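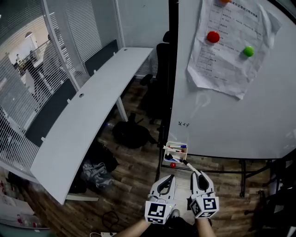 Chapter 3
The Shared Whiteboard

In many offices the whiteboard is the one piece of furniture that belongs to all people in the room. A desk has its owner, but a mobile board stands between the desks and everybody writes on it. For this reason it needs a little order.

In this chapter we study the small things around the board: the markers, the holder on the lower rail, the round magnets and the printed sheets which they keep in place. We look also at old writing – the gray traces that stay after a quick erasing – and how to clean them.

The chapter has 2 parts. Part one is about putting markers back in the holder. Part two follows the office of Govier, where one board served 40 workers. Before you read, please write down what is kept on the rail of your own board.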